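Ostapchuk : réglages de veille pour tablettes partagées

Ce dépôt contient les profils de mise en veille utilisés sur les tablettes des médiathèques de Grikville et de Rirkville. Il comprend un fichier de profil par site, un script d'application et la feuille de suivi des appareils. 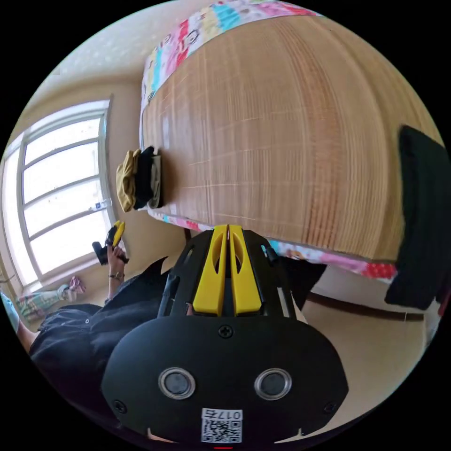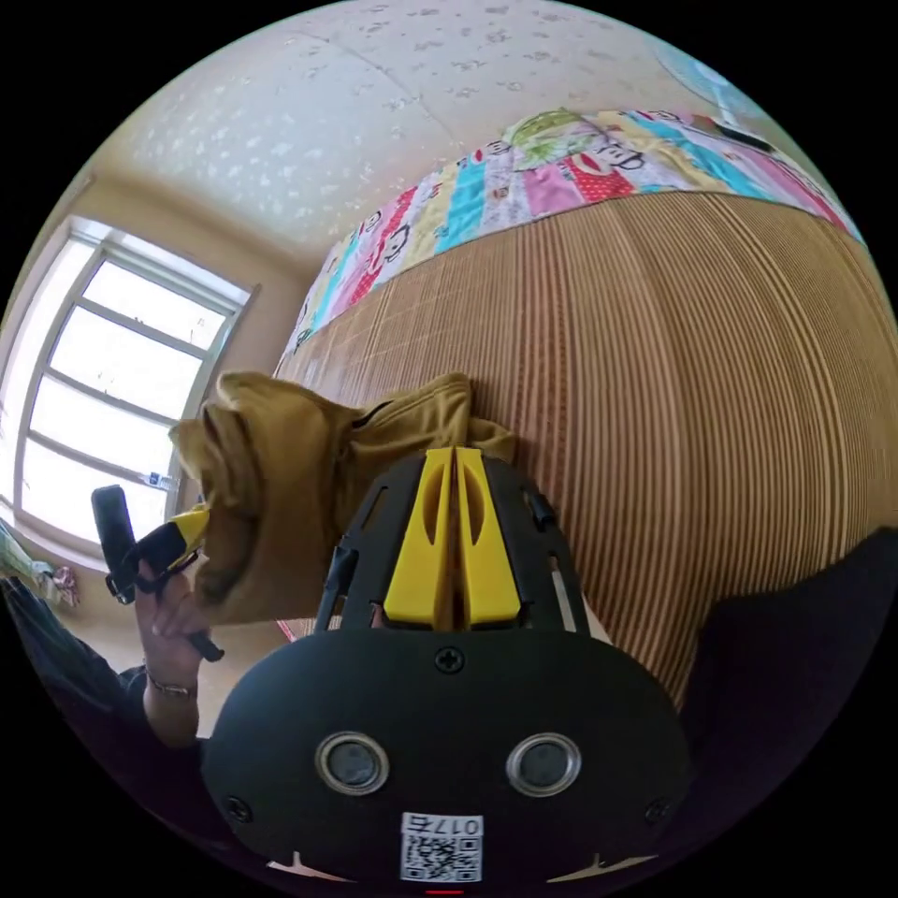
Comment empêcher l'écran de s'éteindre pendant la lecture d'un document long ?

Ouvrir le profil du site, passer la valeur delai_veille de 300 à 500 (en secondes), enregistrer, puis relancer le script d'application. Le verrouillage par code reste actif et se déclenche à la fin du nouveau délai.

Contenu

profils/grikville.conf : délai de 300 secondes, code à quatre chiffres
profils/rirkville.conf : même délai, luminosité automatique désactivée
appliquer.sh : envoie le profil aux tablettes connectées au réseau du site
suivi.csv : 162 lignes, une par appareil

Limites connues

Le mode économie d'énergie prend le pas sur delai_veille. Il faut le couper à la main dans les réglages de la tablette. Les appareils de l'annexe de Brollthorpe ne sont pas encore couverts, leur profil est prévu pour novembre.

Version

Version 2 du format de profil. Les fichiers de la version précédente doivent être convertis avec l'option --convertir.

Maintenance : Stefaniia Pavliuk. Relecture des profils : Jessie Halliday.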